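From: Olumide Okoro
To: clareck-building list
Subject: Re: [clareck-building] Lights in the long room

On Monday, Erdős group desk wrote:

> Hi all,
>
> Two questions before we sign up for the long room again.
>
> First, are the lights going to stay the way they are? We have people
> at the benches until 7 most evenings and the far end is a lot dimmer
> than the door end. One of our people has been bringing a desk lamp
> from home.
>
> Second, is anything going to be done about the noise? When the
> Jimirthorpe people are on a call we hear all of it. Someone
> suggested hanging panels from the ceiling. Is that allowed?
>
> Thanks

I'll take these in order.

Lights. The fixtures in the long room don't match. They were put in at different times by different tenants, and the landlord has never replaced them as a set. The switches by the door run two circuits. The left one is the door end and the middle, the right one is the far end. If you only flip the left switch you will get most of the room and think that is all there is. Please try both before you report it as dim. I have put new labels on the switches, since the old ones had worn off.

With both on, I went through with a meter in the evening, after dark. The bench nearest the door read 348 lux and the one in the far corner read a little over 100. So the complaint is fair. I have asked Zastia for a quote to add one fixture over the far benches and to swap the old tubes for LED ones. They said they would send it in October. When I have it I will post it here with the cost per group, and we can decide then whether to pay for it ourselves or keep asking the landlord.

In the meantime desk lamps are fine. Please plug them into the bench outlets and not into the extension cord by the sink. That cord is already running the fridge and the kettle.

Noise. The ceiling is the main problem. It's ridged all the way along and there is nothing soft up there, and the white wall is bare too, so a voice carries from one end to the other.

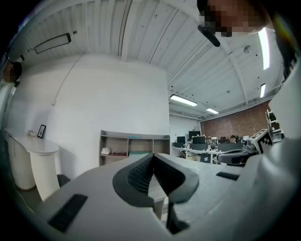
Hanging anything from the ceiling needs written permission from the landlord. I asked last year about banners and the answer was no, mostly over fire rules. I can ask again about acoustic panels, but I would not plan on it. The wall is a different matter. We are allowed to put panels on it as long as they stay clear of the conduit and the holes are filled when we leave. Felt panels come in boxes of 13 from the place Jimirthorpe used for their meeting room. I would start with one box and see if anyone can tell the difference.

If you want to help put them up, reply to me off list and say which evenings you can do. We have one tall ladder and it needs two people. Wear shoes with a closed toe.

Also, whoever borrowed the long level from the tool cabinet, please put it back. I will need it for this.

One more item on the lights. The last group out has to turn off both switches. The far end was left on over the weekend twice last month, and the electric bill for that room is split evenly, so everyone pays for it.

Olumide

_______________________________________________
clareck-building mailing list
To unsubscribe, send a blank message with "unsubscribe" in the subject line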